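# Licht und Schatten: Wie ein Schatten entsteht

*Aus der Reihe „Zisero erklärt“*

Wenn die Sonne scheint, hat jeder Baum einen Schatten. Jeder Zaun hat einen, jede Katze und jedes Fahrrad auch. Einen Schatten kann man nicht anfassen und nicht wegtragen. Er ist eine Stelle, an der weniger Licht ankommt als daneben.

## Licht läuft geradeaus

Licht kommt zum Beispiel von der Sonne, von einer Lampe oder von einer Kerze. Solche Dinge nennt man Lichtquellen. Von der Lichtquelle aus breitet sich das Licht nach allen Seiten aus, und in der Luft läuft es geradeaus. Um eine Ecke biegt es nicht ab.

Steht etwas im Weg, kommen drei Fälle vor. Durch eine Fensterscheibe geht das meiste Licht hindurch, Glas ist durchsichtig. Durch Butterbrotpapier geht ein Teil, aber man erkennt nicht mehr genau, was dahinter liegt. So ein Stoff heißt durchscheinend. Ein Brett oder ein Buch lässt gar kein Licht durch. Es ist undurchsichtig und macht einen dunklen Schatten.
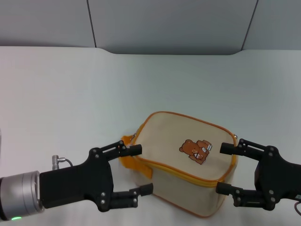

Auch dein Körper ist undurchsichtig. Halte abends die Hand zwischen eine Lampe und die Wand. Der Schatten an der Wand hat den Umriss deiner Hand. Gehst du mit der Hand näher an die Lampe, wird der Schatten größer. Gehst du näher an die Wand, wird er kleiner und sein Rand schärfer.

## Lange und kurze Schatten

Draußen verändert sich ein Schatten den ganzen Tag. Am Morgen steht die Sonne tief, und die Schatten sind lang. Mittags steht sie hoch, dann sind sie kurz. Am Abend werden sie wieder lang und zeigen in eine andere Richtung als am Morgen.

In Riditz hat eine Schulklasse das im April nachgemessen. Die Kinder steckten einen Stab in die Wiese, der 27 Zentimeter aus dem Boden schaute. Um 9 Uhr war sein Schatten 77 Zentimeter lang. Mittags war er genauso lang wie der Stab.

Gleich hinter Riditz liegt der Ondetberg. Er ist 355 Meter hoch, und im Winter merkt man das im Dorf. Wenn die Sonne am Nachmittag tief steht, verschwindet sie hinter dem Berg. Dann liegt das ganze Dorf in seinem Schatten, obwohl der Himmel noch hell ist. Auf der anderen Seite des Berges scheint die Sonne zur selben Zeit noch auf die Felder.

## Dunkel, aber nicht schwarz

Im Schatten eines Hauses kannst du noch lesen. Das liegt daran, dass Licht zurückgeworfen wird. Es trifft auf Wände, auf den Boden und auf Wolken, und von dort läuft es in eine neue Richtung weiter. Ein Teil davon gelangt auch in den Schatten. Helle Flächen werfen viel Licht zurück, dunkle Flächen nur wenig.

Auf dem Mond gibt es keine Luft, die das Sonnenlicht verteilt. Deshalb ist der Himmel dort auch am Tag schwarz, und die Schatten sind sehr dunkel. 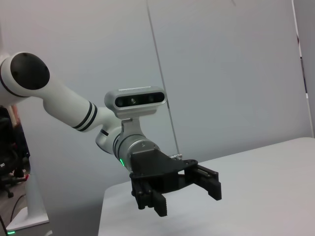 Einen Teil des Schattens trägt jeder Gegenstand an sich selbst. Er heißt Eigenschatten. Der Schatten, der auf den Boden oder an die Wand fällt, heißt Schlagschatten. Den Eigenschatten sieht man gut an runden, hellen Sachen. Das weiße Rohr auf dem Foto ist oben heller, und an der Unterseite liegt ein weicher Schatten. Wer so ein Rohr zeichnen will, lässt eine Seite hell und macht die andere nach und nach dunkler. Dann sieht es auf dem Papier rund aus. Bei einem Würfel ist der Übergang hart, weil die Flächen an einer Kante zusammenstoßen.

## Versuch: Eine Schattenuhr

Du brauchst:

- einen geraden Stock
- ein paar Kieselsteine
- einen wasserfesten Stift
- einen Platz, der den ganzen Tag Sonne hat

Stecke den Stock morgens senkrecht in den Boden. Lege zu jeder vollen Stunde einen Stein an die Spitze des Schattens und schreibe die Uhrzeit darauf. Am Abend liegen die Steine in einer Reihe. Am nächsten sonnigen Tag kannst du an ihnen die Zeit ablesen.

Nach einigen Wochen stimmt die Uhr nicht mehr genau. Die Sonne steht dann zur gleichen Uhrzeit an einer etwas anderen Stelle am Himmel, und die Steine müssen neu gelegt werden.

**Wichtig:** Schau nie direkt in die Sonne, auch nicht mit einer Sonnenbrille. Das kann deine Augen für immer schädigen.

## Wörter zum Nachschlagen

**Lichtquelle:** etwas, das selbst Licht aussendet

**Durchscheinend:** lässt Licht durch, aber kein klares Bild

**Eigenschatten:** die dunkle Seite eines Gegenstands

**Schlagschatten:** der Schatten, den ein Gegenstand auf etwas anderes wirft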